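Zigzags: Chevron and Herringbone Around Trirnden

Gallery and notes

I have been collecting zigzags since last December. It started with a hallway floor and spread to walls, curtains, a bus shelter and one very ugly tray. The notes below go with the set and are sorted by place, more or less in the order I got to them.

A word on names first. Herringbone is made of rectangles, each one butting against the side of the next, so the line where they meet is stepped. Chevron is made of pieces with angled ends that meet in a straight seam. Plenty of shops use both words for the same roll of paper, and for printed patterns I have stopped arguing about it. For wood and tile I still keep them apart.

Hallway, Trirnden
Oak herringbone, laid in 1956 according to the pencil note on the underside of a board that came up during repairs. The blocks by the front door are darker than the rest. A runner covered them for years.

Same hallway, at the kitchen door
Where the floor meets the door the pattern was cut straight across and finished with a brass strip. The strip has been screwed down again at least once, with screws that don't match.

Stair landing
The blocks turn a corner here and whoever laid them had to decide which way the points should go. They went with the long side of the landing. It looks right from below and slightly wrong from the top step.

Sample board, Altosico
Altosico is the tile shop on the ring road. They keep the sample boards upright in a rack like records, and you can pull out as many as you like. I liked the matte gray best. In a narrow tile you need a lot of grout, and the grout color changes the whole thing. With white grout on dark tile you see the lines first and the tile second. With dark grout the zigzag almost goes away until the light comes in from the side.

Kitchen backsplash
Laid from the center out. The cut pieces at both ends are the same width, so somebody took the time to measure before mixing the adhesive. I laid one like this myself and did not measure, and I have a sliver of tile behind the toaster to show for it.

Wool blanket
A herringbone twill, bought used. In cloth the pattern comes from the weave changing direction, so it is on both sides. The moths got to one corner and it has been darned in plain stitches, which I prefer to a hidden repair.

Pattern book, Mertens
The Mertens books are worth asking for if you find a paint store that still keeps them. This one has 34 sheets of geometric paper, six of them zigzags of one kind or another. The smallest reads as gray from across a room. The biggest needs a wall with nothing else on it.

Mertens, back pages
The last few sheets are borders. I have never seen a zigzag border on a real wall and I am not sure I want to.

Spare room, before and after
The old paper was a faded stripe. The new one is a wide chevron in two greens, hung by me over one long weekend. The hard part is the join. A plain paper forgives a small slip, and a zigzag shows it from the doorway. I ended up marking the wall with a level every couple of feet and checking each drop against the marks before smoothing it down.

Bus shelter, Hunora
Painted directly onto the concrete in yellow and white. The edges are soft, so I would guess tape was not used, or it was pulled late. Hunora has a second shelter in the same colors with plain stripes.

Black and white
I left the strong contrast for the end. Most of the zigzags I have seen at home are quiet, wood on wood or one gray on another, and the pattern is something you notice after a while. In black and white it is the first thing you see. It also does more to the shape of a space than any of the soft ones, most of all when it goes around the corners and covers three sides. 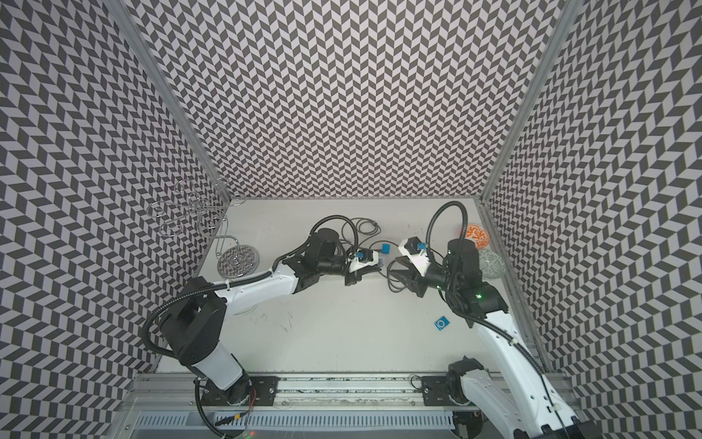 With a single wall you can step back and the lines settle down. With a pattern on the left and right as well, the side walls run away from you at an angle and the stripes seem to lean and stretch as they go. A plain floor helps a great deal. I tried a black-and-white paper in a box model of my own bathroom, first with a checked floor and then with a white one, and the checked version was hard to look at for more than a minute.

If you want to try it at home, I would tape up a few full-size sheets and leave them there for a week. Look at them in the morning and again with the lamp on. Small samples are no use for this – you need enough of the pattern to see what it does to the corners.

Offcuts
The box I keep the leftovers in: paper from the spare room, two tiles from Altosico, a strip of the blanket backing, and a block from the hallway that was too split to go back down.

The tray
As promised. Orange and brown, bought for the price of a coffee. It lives on top of the fridge.

Still to come: the brick path behind the old laundry in Trirnden, laid in herringbone and badly heaved by roots, and the ceiling of the Hunora ticket hall. The ceiling is said to have 4000 pieces in it, and I have yet to find it open.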